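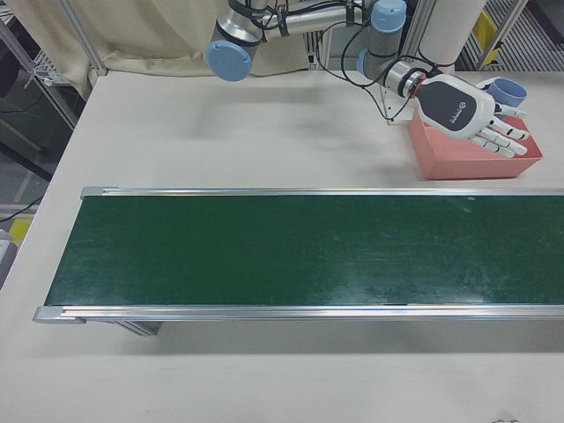 Figure 4. Arm and hand at the conveyor, with the tray behind the far rail.

4. Comparing hands on the Tresgate bench

Use this section when you want to run two hands through the same test on one arm. Finish section 3 (arm mounting and homing) first. The steps are the same for the Fikis and the Frade hand unless a note says otherwise.

4.1 Fitting the hand

1. Park the arm and switch off power at the controller.
2. Line up the hand with the wrist flange and tighten the screws in a cross pattern.
3. Leave enough slack in the cables for a full turn of the wrist.
4. Switch on the controller and open the Gernov panel. Select the hand type before you enable the fingers.

CAUTION: Keep clear of the arm while the fingers home. The wrist can move during this step.

4.2 Running the test

1. Keep the belt stopped and clear for the first run.
2. Place the cup on its side in the tray, open rim to the right.
3. Set the grip limit to 30 percent and load program 1606.
4. Run 11 picks at slow speed. Save the log.
5. Change the hand and repeat from 4.1, step 1. Do not move the tray between hands.

Note: The Frade hand closes its thumb last. If the thumb misses the cup, raise the thumb delay to 600 ms and start the set again – do not mix delays in one log.

4.3 Checking the wrist camera

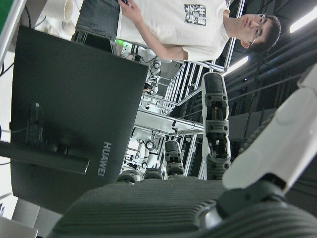

The wrist camera should be checked each time a hand is changed, with the fingers open and the arm parked. Open the live view and look for the fingers and the palm. A palm that looks slightly blurred at this distance is normal, and the bench framing behind the fingers is a better guide to focus. Bright ceiling lights can upset the exposure, so lock it before you start a set.

If the thumb does not show in the view, check that the right hand type is selected, then home the fingers again.

Note: Logs from the two hands can be compared only if the camera settings match. The panel shows them under Logs – Details.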